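HOUSEKEEPING SKILLS, UNIT 4
Refrigerators in Shared Kitchens
Handout for the practical session, Preller Building

Participants work in pairs in the Fundcombe training kitchen. Each pair wipes the desk next to the refrigerator before anything is set down on it. Marks that remain after wiping are entered on the room sheet. 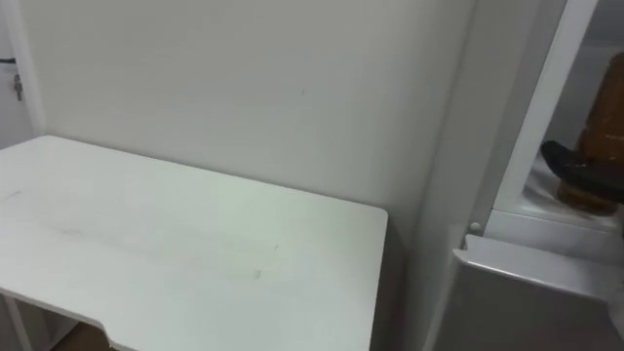 Figure 1. Desk and open appliance door.

Contents are taken out one shelf at a time, beginning at the top. Shelves are washed in warm water with a little baking soda and dried with a clean cloth. Tall bottles are returned upright.
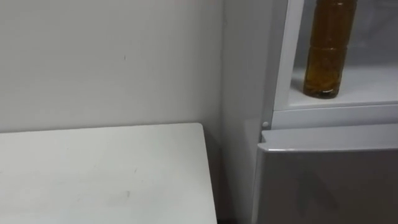
Figure 2. Bottle standing on the shelf.

Door seals are treated last. Use a soft brush and no bleach. A strip of paper closed in the door should resist a gentle pull. 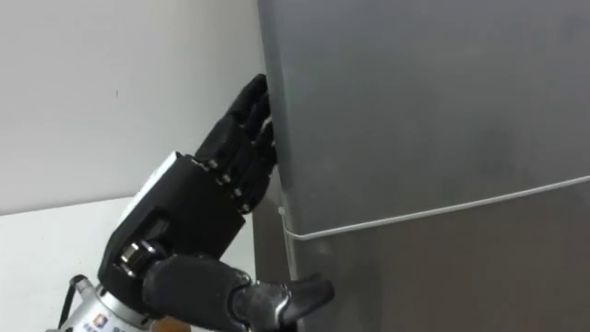
Seal checks are recorded separately for each compartment. The Mensah checklist allows 21 days between checks in teaching rooms. On a model with an upper and a lower panel, as in this kitchen, the line between the two must be wiped along its full length. Take hold of the door at its edge and open it slowly.

The desk must be clear before the refrigerator is restocked. 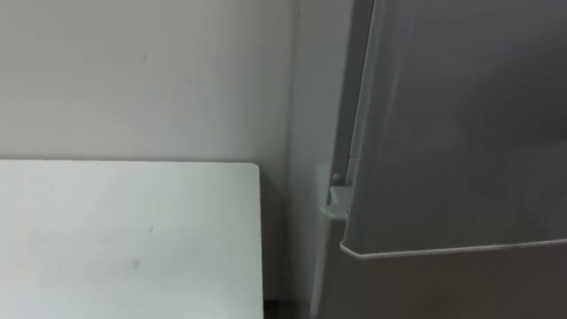 Mariama Odoi asks that the order be reversed in April, with the seals cleaned first, as pairs in her group ran short of time at the end.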